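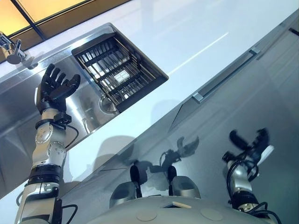 Left hand open over the sink, glass still in the basin, right arm up. Kitchen test, February 12, 2024.

**1/** Long thread on the kitchen build. I've been posting bits of this for a while and people keep asking the same things about hands, cables and software, so I'm putting it in one place. Skip to whatever you need.

**2/** Short background. I'm building a two-armed upper body that can clear a sink. That's the whole goal. Take a glass out of the basin, put it on the counter, don't break it. I work on it at home and do the metal parts at Dullosgate, the shared workshop I pay into.

**3/** The project is called Moffat. The name was on the box the first motor drivers came in, written in marker by whoever had the box before me. It stuck.

**4/** Arms first. Silver segments, black rings between them, round covers over the joints. The covers come off with small screws and I have lost plenty of those. If you build something like this, buy the screws in a bag of 100 and keep the bag away from the lathe.

**5/** Each arm was bench tested alone before it went on the body. I ran the left one for 31 hours in total, spread over evenings, doing the same reach with a weight at the wrist. The elbow got louder at the end of that. I opened it, found the grease had moved to one side, repacked it, and it's been quiet since.

**6/** The left hand has five fingers. Matte black, thumb opposes properly. I spent more on it than on the rest of the arm and I would do that again. Cheap fingers close fine on a foam block. A glass is a different job.

**7/** The open pose in the picture is what I call pre-grasp. Palm toward the basin, fingers spread and a little curled, thumb in. From there the hand goes down, the fingers close until the current rises, and then they hold. I want to be able to stop it at any point in that and have it stay put.

**8/** Why a sink and not a table: a table is too easy. I had cups on a table working in the first month. A sink has walls. The wrist has to go in at an angle and the knuckles want to hit the rim. Steel is also shiny, and the depth readings on shiny steel are bad.

**9/** How bad? With the basin empty and the ceiling light on, the depth map has holes in it big enough to lose a cup in. With the light off and only the window, it's better in the middle and worse at the edges. I now take several readings with the head at slightly different tilts and merge them. Slow, but it works.

**10/** Clear glass is the other half of the problem. The sensor mostly looks through it. What I get is a thin ring at the lip and some highlights. So the software finds the lip first and guesses the rest from a list of cups I measured by hand.

**11/** The list has 11 cups on it. Every cup in my kitchen. If you come over with your own cup, Moffat can't pick it up. Fine for now.

**12/** The black wire rack stays in the sink during tests. I took it out for the early runs and the numbers looked great, then I put it back and they dropped by half. The bars show up as a comb pattern and the planner treated the gaps as places to put a finger. It now treats the rack as one solid block.

**13/** Software. The planner is Stesura, which I run on a desktop under the counter in the next room. It wants a clean model of everything the arms could hit. I measured the counter, the basin, the faucet and the cabinet handles with a tape and typed them in. An afternoon's work. I got the faucet wrong the first time and had the spout 4 cm too short.

**14/** You find out about a mistake like that at low speed if you're careful. Always run a new map at low speed. Mine is capped at a tenth of full for the first pass, and I stand with a hand on the stop button.

**15/** Cabinet handles. I left them out of the model at first because they're below the counter and I figured the arms had no business there. The right arm swings low when it gets out of the left arm's way, and it caught a handle. No damage to the handle. I replaced a finger pad.

**16/** So now the right arm has a park pose, up and in front of the cabinet, and it goes there before the left arm moves over the basin. It costs a couple of seconds per cycle. I'll take it.

**17/** Cables. Most of my replies are about cables, so here's where I am. They run outside the arms. I tried routing them through the joints and the wrist ate two of them. Outside they loop, and loops catch on things, but I can see them and swap one in a few minutes.

**18/** The trick with a loop is how long to make it. Move the joint to both ends of its travel by hand, power off, and cut for the longer one plus a finger width. Tie it on both sides of the joint, never across it. Use fabric tape or a soft band near the forearm. Zip ties cut into the jacket.

**19/** I bought the cable from Tostberg, the surplus place two streets over from the workshop. They sell it by the reel end. Flexible jacket, fine strand. The stiff stuff they keep by the door is cheaper and will crack at the elbow.

**20/** Cost so far, for those who asked: I stopped writing it down after the second arm. The last single order was 705 dollars and that was motor drivers plus shipping. It's a hobby that costs what a used car costs. Plan for that.

**21/** Body. Rounded shell, light gray. It came out of the mold slightly wide at the hips and I sanded it for two weekends. It doesn't carry load, the frame inside does. The shell is there so that cables and sleeves don't get into the frame.

**22/** Test results, since that's what I'd want to read. I've logged 147 tries at lifting a glass out of the basin. Most of the early ones failed before contact, with the planner refusing to move. I count those as fails. The later ones mostly reach the glass. The common fail now is the glass turning in the fingers on the way up.

**23/** Turning is a friction problem. The pads are too smooth when there's soap around. I've ordered a softer rubber sheet and will cut new pads from it at Dullosgate. The sheet is 2 mm. Thicker felt better in the hand but then the fingertips don't meet.

**24/** Broken glasses: three. All from the first weeks, all from closing too hard. The current limit on the fingers fixed it. If you take one thing from this thread, set the current limit before you put anything in the hand that can break. Start lower than you think and raise it in small steps.

**25/** Things I'd do differently. Put connectors at the shoulders from day one, so an arm comes off without cutting anything. Label both ends of every cable. Buy one more motor than you need at the start, while they still sell that version.

**26/** Also, write down the zero position of each joint and keep it on paper. I lost mine in a disk wipe and spent an evening with a square and a level getting the left arm back.

**27/** Noise. People asked if it's loud. The shoulders hum when they hold a pose and click once when they let go. You can talk over it. The drivers' fans are louder than the arms, and I'll probably move those to a bigger, slower fan.

**28/** Light matters more than I expected. Late in the day the window goes yellow and the shadows of the hands land on the cabinet front. The camera code used to pick up a hand shadow as an object and add it to the map. I now mask out anything flat that moves when the arm moves. It still gets fooled now and then on the counter, where the shine is strongest.

**29/** Is it safe around people? I don't run it with other people in the kitchen. The stop button cuts motor power and the arms sink slowly when that happens, so don't leave anything under them. I had a mug under one once. See the post on broken glasses and add a mug.

**30/** Can you have the files? The cup list and the park pose script, yes, I'll post them when I've cleaned out my own paths. The arm drawings, not yet. The elbow in the drawings is the old one and I don't want anyone cutting metal from it.

**31/** Someone asked why I don't just use a dishwasher. I have one. Somebody still has to load it.

**32/** Next up in February: new finger pads, bigger fan, then another round on the same glass before I try plates. Plates scare me a bit. They're heavy at the far edge and the wrist is the weakest joint in the arm.

**33/** Replies are open. If you've gotten good depth readings off polished steel with a cheap sensor, tell me which one and what lighting you used.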